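3.2 Storage of outer garments and bags in shared rooms

The second part of the study dealt with personal belongings that have no assigned place. In the rooms surveyed at Escobar and Waleck, desks and cabinets were allocated by name, but coats, bags and umbrellas were left to whatever furniture happened to be available. Previous work on shared rooms has mostly treated such furniture as part of the entrance. In our sites it was more often found well inside the room, where it competed with walking routes and with the work itself.

Four storage types were recorded: wall hooks, chair backs, floor or window ledge, and the free-standing coat rack. Lockers were present at Waleck but were located one floor down and are excluded from the analysis. A garment or bag was entered once per visit, at the place where it was first seen. Items carried or worn by occupants were entered separately as "on person". Visits took place in January and again in July so that heavy and light clothing would both be represented. The January round was done in summer conditions and gave few coats, as expected.

In total, 580 entries were made, of which 500 concerned items put down somewhere in the room. Chair backs were the most common location in both buildings. Wall hooks were used heavily where they were within reach of the door and hardly at all elsewhere. Free-standing racks took 60 entries, nearly all of them jackets. Bags were rarely hung on a rack. Occupants told us that a loaded backpack pulled the rack to one side, and in two rooms the rack had been moved against a wall for this reason.

3.3 Position of the free-standing rack

Racks of the Stasora type have a weighted base and can be shifted by one person. Their position was therefore less stable than that of any other furniture in the survey. Between the first and last visit, the rack had changed place in most rooms, usually by a short distance and without anyone being able to say when. A central position offers access from all sides and keeps damp garments away from painted walls. It also puts the hooks at head height in an area where people stand and turn, often with bags still on their backs. The two uses overlap most when a group is on its feet, as in Figure 4. 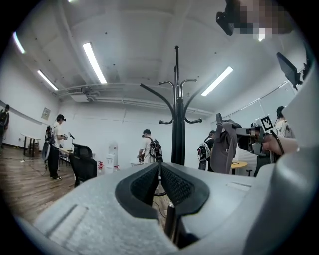 Figure 4. Coat rack standing clear of the walls in a shared room, with a grey jacket hanging beside it and people standing nearby, some carrying backpacks.

Delia Insaurralde objected to this reading at the draft stage. In her view the bags are the real obstacle and the rack only gets the blame, as a pole takes up less floor than a backpack set down beside a chair. She asked for floor area to be reported for each storage type, and would have preferred a bench with open shelves to any change in the position of the rack.

The objection is partly accepted. Floor area was not measured during the visits and cannot be recovered from the entry sheets. The base of the rack is small, but the space taken by hung garments at shoulder level is considerably larger than the base, and it grows through the morning as jackets are added - a point the entry sheets do capture, since each lists the hour. A low bench would clear the upper space and occupy more of the floor.

A trial of open shelving was arranged in one room at Escobar, using Wuveo units with a depth chosen to take a standard backpack lying flat. Results are given in Section 4. The rack was left in the room for the length of the trial so that occupants could keep using it for jackets, and its position was marked on the floor plan at each visit.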